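How to test if a robot is ready for your kitchen chores (a chore-by-chore method)

Quick one, typed between other things. People keep asking me if a machine can do housework yet. Wrong question. Which chore, which counter, how many times in a row. So this is the test I use. Works for a home arm, a rolling arm, a pair of hand-held grippers used to record how a person does the job, whatever you have got.

What you need: one real kitchen, a timer, a notebook, something to score against (you, doing the same chore). Do not clean up first.

Step 1. Pick the chores before you look at the machine.

Write down what got done by hand in the last few days. Mine always looks like: wipe the counter, fold the cloth, put the bags away, clear the small stuff next to the sink. If you pick after seeing the demo you will pick what the demo does. I did this at Bremham and wasted a whole afternoon on cups. Cups are easy. Stiff, the same shape every time, sit where you put them.

Step 2. Sort by how much the thing bends.

Three piles.

Stiff: boxes, jars with lids on, brushes.
Half stiff: full sachets, packets, a thin tray.
Floppy: cloths, plastic bags, cling wrap.

Start at the stiff end. Nearly every machine I have run looks great there, then falls apart somewhere in the second pile. Write down where. That point tells you more than any speed number on a spec sheet.

Step 3. Do the cloth test.

Any cloth, crumpled. Not laid flat, that's cheating. The machine has to pick it up, find a corner, hang it or fold it in half. Time it and score it 0 to 4.

0 = never got hold of it
1 = lifted, dropped
2 = lifted and held
3 = found a corner
4 = folded or hung so you would leave it alone

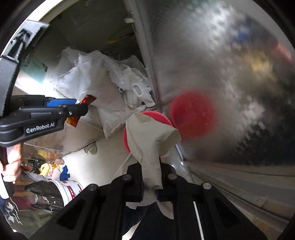 A 2 is common. A 3 is where it gets hard, becuase once the fabric folds over itself the corner you want is behind something. A person just shakes it. Most arms dont shake, or they shake and let go. If yours has two hands see if the second one ever does anything useful. A lot of them park it.

Also watch shiny surfaces. Steel fridge door, steel sink, anything polished. Reflections of a bright object can look a lot like a second object to a camera. I had a Darkar unit reach for a reflection over and over. Move the test near steel on purpose and run it again.

Step 4. Bags.

White plastic bags in a heap. Ask for one. Just one. Count how many come up. Sunee Chareonsuk, who runs these with me, won't score anything else until a machine passes this. I think she's too strict but her notes are better than mine. Thin plastic clings to itself and there's no edge to aim at. Softer fingertips help. Going slower helps more.

Step 5. The cluttered counter.

My favorite and the one vendors like least. Leave out everything that lives there. Ask for one named item from the middle without knocking the rest. Then ask for it to be put back. 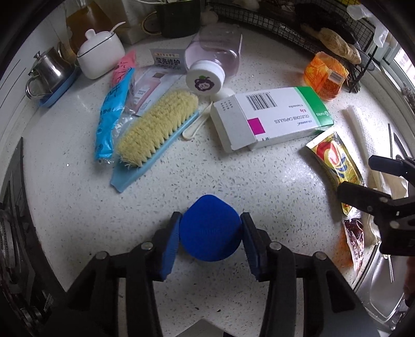 Score two things seperately: did it get the item, and what else moved. Nudging a packet is fine. Sending a jar off the edge is a fail even if the grab was perfect. Jars on their side roll, so leave one on its side.

Medicine gets its own rule. Machine may not sort it, move it to another room or throw it out without asking. If it can't tell a medicine box from a box of tea bags when the print is upside down, that is your answer for unsupervised use.

Step 6. Repeat until you're bored, then keep going.

One good run means nothing. Our last round in August was 800 tries over all chores, 701 of them scored 2 or better. Sounds great. But pull out the cloths and bags and they made up nearly all the misses. An average hides that. Report per chore or don't bother.

Note who helped, too. Every time you reach in to straighten something, write it down. A helped run is not a pass.

Step 7. Compare with yourself.

Same chores, same mess, timer on. Then subtract the minutes you spent standing there watching. If you have to watch the whole time it has saved you nothing so far.

So, can they do it? My take, from this method only. Stiff things on an open surface, yes, slowly. Packets, sometimes. Cloth, getting there. Heaps of bags, no. The Prismont arm was smoother than the Sutherland one but they stopped at the same place, pile two.

Score sheet headings, copy these: chore, pile, try number, score, what else moved, helped y/n, minutes. Put the notes column last and make it wide, you'll need the room.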